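Rules for the bin cells, Vitville lab. Replaces the old wiki page, which was out of date since March. Read before you log episodes.

## What's in here

- 924 grasp episodes, two bins per cell, mixed household stuff and toys
- 217 of those flagged – see Flags
- train / held-out split is by object set. Don't reshuffle it

Cell names are `warov` and `nouri`. Same rules both cells.

## Before a run

1. Bins clamped at the corners. Tug each one. If it shifts, redo the clamp and recheck calibration.
2. Bins go back to the tape marks. Marks peeling – replace *before* you move anything.
3. Cables on the arm tied back, with enough slack for a full wrist turn. Check at both ends of travel.
4. E-stop test, every session, not every day. Log it.
5. Speed cap at 30 percent for any new policy. Stays there untill someone signs it off.

## During

- Hands out of the bins while the arm is enabled. Pausing the script is not disabled.
- One operator has the stop button and does nothing else. No phone.
- Object falls outside the bin: stop, disable, pick up, note it. Episode still counts.
- Don't tidy the pile between attempts. Objects bunched at one side or lying on top of eachother are fine, we want those.
- Soft toys and fake fruit wear out. Split seam = pull it and write down the object ID.

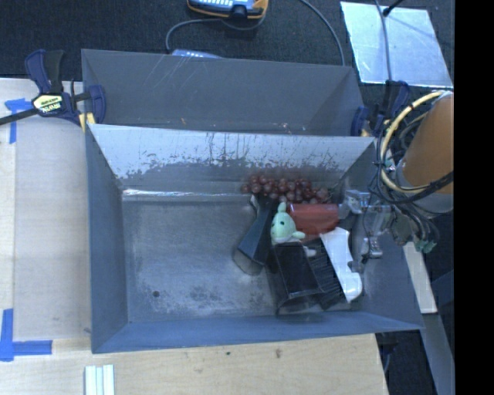
Reset only at the end of a block. Tip everything out, mix, put it back in by hand, arm disabled. No sorting by size or color.

## Flags

| flag | meaning |
|---|---|
| `slip` | grasped then dropped |
| `snag` | cable or finger caught on something |
| `shift` | bin moved, calibration suspect |
| `human` | operator stepped in |

`shift` episodes are out of the default loader. Pass `--all` to get them back. More than one flag is OK.

## Known problems

- depth is bad on shiny metal, worst on the bin walls. Not filtered
- timestamps in `nouri` episodes before 357 drift a bit, fix script is in `tools/clakov_sync`
- old logs say `tote` where we now say `bin`. Same thing

Changes to the rules go through a pull request – no editing on the cell machine.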